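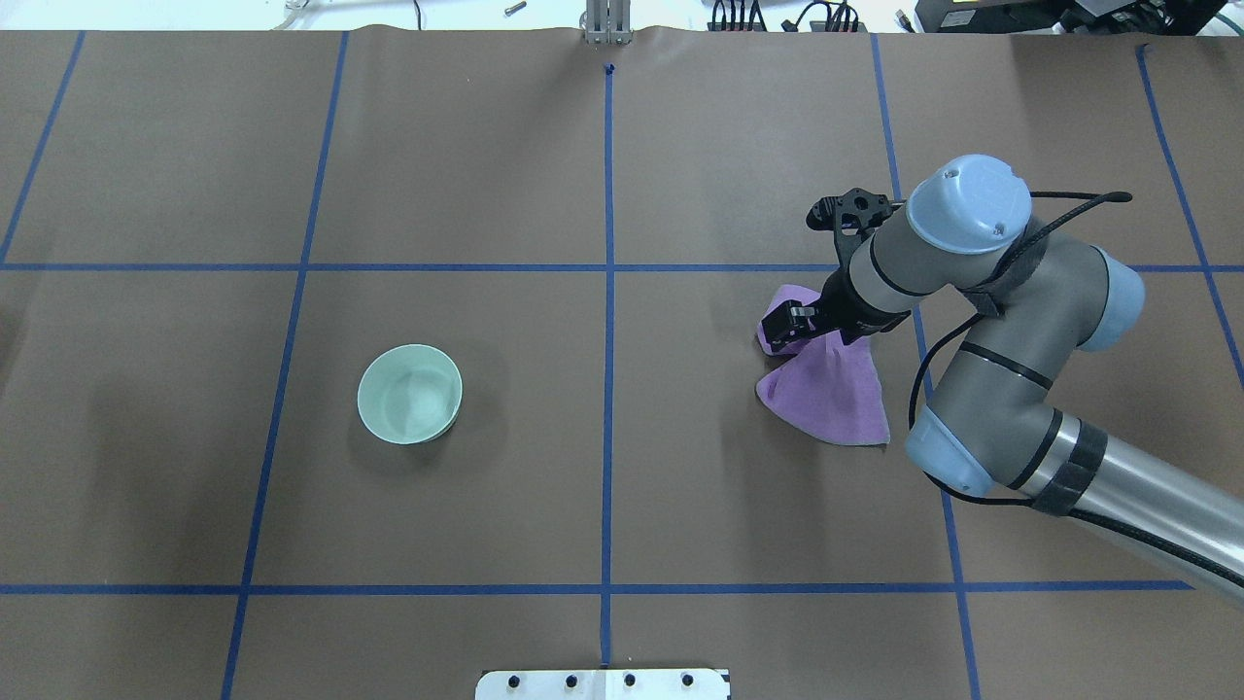
Nov 19, 2019

Dye bench, second go at the madder. Kettle on, apron on, radio on low, and I've finally found the good thermometer (it was in the mordant drawer, of all places, so if that was you, please hang it back on its hook).

Amber dropped off the last of the Ometdale fleece this morning, already spun, and it's gorgeous stuff, much softer than the batch we had in June. I skeined up 295 grams of it and scoured it in the big pot with a squirt of plain dish soap. Two rinses weren't enough. There was still a greasy film on the water after the second, so I did a third and then a fourth to be safe, and I'm writing that down in capitals for next time: FOUR RINSES FOR OMETDALE.

Mordant was alum at 12 percent weight of fibre, same as the merino. I'd like to try a touch less on the next lot, as Lamai reckons we're using more than we need and she's been dyeing a lot longer than I have. Simmered an hour, left to cool in the pot while I had lunch and answered emails. 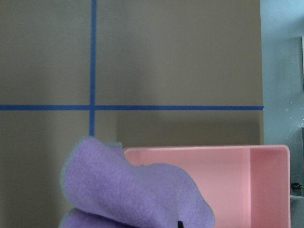 Can the madder go in while the wool is still warm from the mordant?
It can, as long as the dye bath is at the same temperature when the skeins go in, otherwise you risk felting them.

I'd soaked the madder overnight in a bucket of tap water with a spoonful of chalk. Ours is so soft here that the colour goes a bit salmon without it, which is lovely if you're after salmon! Brought it up slowly to 40 and put the skeins in, then crept up from there over most of the afternoon. The rule on the wall says never go past 70 and I stuck to it this time. Last time I wandered off to sort out the Gomport order, came back to a pot that was nearly boiling, and got a very respectable brown. Nice brown. Wrong colour for a customer who'd asked for brick red.

Colour at the one hour mark was a washed-out orange and I had a small panic. By two hours it had deepened to something much closer to the swatch Lamai left me, the one labelled Dafis 3 in her colour book.

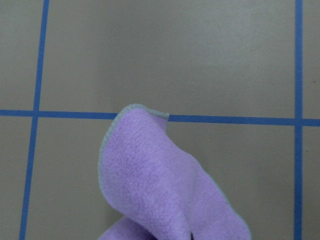 I pulled one skein out then and left the others in to cool overnight with the lid on, so we'll have two shades to compare in the morning. If the overnight ones come out too dark, Amber says she'll happily take them for her colourwork yokes, so there's no harm done either way.

Things to sort out:

- More alum. The Vakier tub is down to the last few scoops.
- Ask Lamai whether she washed her swatch before putting it in the book. Mine always lose a bit of orange in the first wash.
- The drain on the left-hand sink is slow again. Probably fleece. Definitely fleece.
- Save the exhaust bath! Please don't tip it, I want to run some silk hankies through it for a peach.

Pot is on the back burner, gas off, label on the lid.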